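Gunham renters to pay $19 a month to protect their landlord's tables

January | By Nhyira Kyei

Get the Gunham morning roundup in your inbox. By signing up you agree to our terms. No thanks
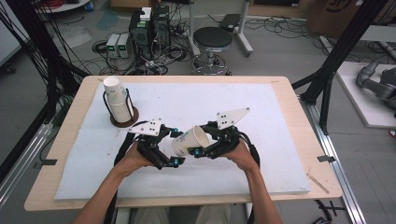 Tenants in 400 furnished apartments owned by Grakari will start paying a "surface care fee" of $19 a month this spring, on top of rent and on top of the $380 furniture deposit they already hand over when they move in. The company says the fee pays for upkeep of dining tables, desks and counters in its buildings, the largest of which is Etilton, the former shoe warehouse by the rail bridge. Renters who don't want to pay can opt out by keeping every wooden surface "fully covered during use" and sending in a photo every three months. Anyone who has set a table may wonder how that works. Lay a big pale sheet over a light wood table with rounded corners, and you can cover most of it and still have a border of bare wood showing around the sheet. Under the rule as written, that would seem to fail. Grakari's notice doesn't say how a square cover is meant to fit a rounded corner, or how much bare wood is too much.

The notice went out by email and runs to two pages. Most of it is about water rings. It says "repeated contact with cups and dishes" shortens the life of a table and that the new fee "shares the cost fairly across our community." It gives no figure for how many tables were damaged last year or what it cost to fix them.

We asked for those figures. A Grakari spokesperson replied in writing that the company "does not break out surface costs by building" and that the fee was set after "a careful review." We asked to see the review and were told it was an internal document.

So here is some arithmetic the company left out. At $19 a month, one apartment pays $228 a year. If all 400 pay, that comes to $91,200. A tenant who stays two years will have paid $456 toward the care of a dining table, a desk and a kitchen counter, and would still be on the hook for damage. The notice is clear on that last point. The fee "does not replace or reduce the furniture deposit."

What the money buys is harder to pin down. The notice lists "inspection, treatment and renewal as needed." It doesn't promise a visit on any schedule. Asked who decides when a table needs treatment, the company said its building teams would.

Sena Bonsu has rented a one-bedroom at Etilton for three years and says her table has never been inspected or treated in that time. "I oil it myself," she said. "I bought the oil at the hardware store. Now they want me to pay them for the thing I do."

Bonsu plans to opt out, though she isn't sure she can. The photos have to be uploaded through Su, the app Grakari uses for rent and repair requests, and when she opened it last week there was no place to put them. The company says the feature will be ready before the first charge. It also says a missed photo will put a tenant back on the fee for the rest of the lease, with no way to opt out again until renewal.

The renters' group at Etilton met in the lobby to talk about it, and 16 people came. Several asked whether a fee can be added in the middle of a lease at all. The lease we were shown has a line allowing "reasonable service charges with 60 days' notice." Whether this one is reasonable, or a service, is the sort of thing a judge might have to sort out, and the group hasn't decided if it wants to go that far. For now it is collecting signatures on a letter.

Furnished rentals have had a good run in Gunham. They appeal to people who come for hospital contracts or a year at the college and don't want to haul a couch up the stairs. The advertised rent is what gets them in the door, and the extras come later. Etilton tenants already pay separate charges for trash pickup, package lockers and something called "lobby experience." Each is small enough that moving out over it would be silly, and that may be how the numbers were picked.

Grakari rejects that idea. "Our residents love beautiful furniture and want to keep it that way," the spokesperson wrote. The company said it had surveyed residents before making the change. Bonsu says she got a survey in the fall. She remembers one question on the subject, asking if she would like her furniture to be kept in good condition. She said yes.

City rules cap late fees and application fees but say nothing about tables. The city housing office told us it had received complaints about the notice and was reading them.

Tenants have until the end of next month to pick an option in the app. Those who pick nothing will be charged.

Comments (4)

rentpoor_in_gunham: Lobby experience!! I pay for that too. The experience is one chair.

DKW: I manage a small building, not theirs. Refinishing a table top is real money and people do wreck them. But that's what a deposit is for, so I don't get this either.

third floor: Does anyone know if the counter counts as wood? Ours is some kind of stone and the notice says "wooden surface" in one place and "all surfaces" in another.

M. at Etilton: @third floor I asked the front desk and they said to ask in the app. The app said to ask the front desk.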